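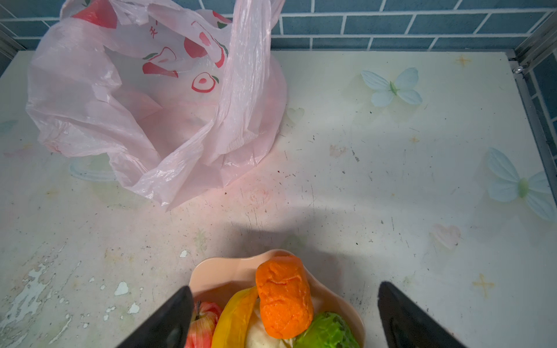 PRONMONT, December

By Jessie Gunn

Filed under: Reality TV / Fan archives / Read me first

Who Said What: the Flendville Quotes File

Hello, and thank you for downloading this! It's a collection of things said by former contestants on Flendville after they left the house – in interviews, on podcasts, at reunion specials and (far too often, in my view) at one in the morning on their own accounts. If you have ever argued with a friend over who fell out with whom, and when, and whether they made up before the Christmas special, you'll feel at home.

I started it as a plain list for my own use during series four, when I was writing recaps and could never find the quote I wanted. Oana Dinu took one look, put it into a proper table and has been tidying up after me ever since.

What's in it

There are 2,836 quotes, covering 12 series. Each quote has its own row, and the columns are:

speaker – the name used on the show, so nicknames stay as they were
series – a number, or "AS" for the all-stars run
about – the person being talked about, left empty if the quote is only about the speaker
quote – the words as published, up to two sentences
source – interview, podcast, reunion, own account or other
month – the month it appeared, where we could find one
mood – friendly, frosty, mixed or can't tell
notes – anything else, including a fair bit of muttering from me

The first 2,000 rows were typed in by hand, mostly by Liên Doãn and me, and the older ones have the odd spelling slip. We've fixed the ones we spotted. The later rows were copied from the published text and are a good deal cleaner, though you may still find a stray curly quote mark here and there.

How the moods were chosen

Two of us read every quote separately and then compared. Where we agreed, that was that. Where we didn't, Amparo Miranda read it and her answer stood, even the time she marked my favourite insult of series seven as "friendly" (I have come round to it, slowly). Please treat the mood column as the opinion of three people who watch too much television. A quote such as "I wish her all the best" can mean almost anything, and we went back and forth over that sort of thing for weeks.

What isn't in it

Arkville, the spin-off, has its own file and its own rules, so please don't add Arkville quotes here even if the speaker was on both. We also leave out "a source close to" quotes, anything about contestants' children, anything about health, and posts that were deleted by the person who wrote them. If you used the very first version, a handful of deleted posts were still in there and I'd be grateful if you swapped it for this one.

Series one and two are thin. The show went out late at night on a small channel and hardly anyone was interviewed afterwards, so don't read the shortage of rows as a sign that they all got along. Winners are quoted far more than people who left in the first week, too, and that skews any chart of who is "most talked about".

Using it

It's free for recaps, quizzes, student work and general nosiness. Say where you got it and link back if you can. Please don't use it to pester anybody – these are real people who had a strange few weeks on telly, and plenty of the rows marked frosty have long since been patched up.

Corrections

Send the row number and a link to wherever the quote was published. Despina Pop looks after corrections and usually gets to them in the evenings. Sârbu, the little script Oana uses to check for repeated quotes, runs before each release, but it only catches exact matches, so near-doubles are very welcome in the post as well.

Still to do: the series nine reunion, second half, and the podcast Liên keeps promising to finish.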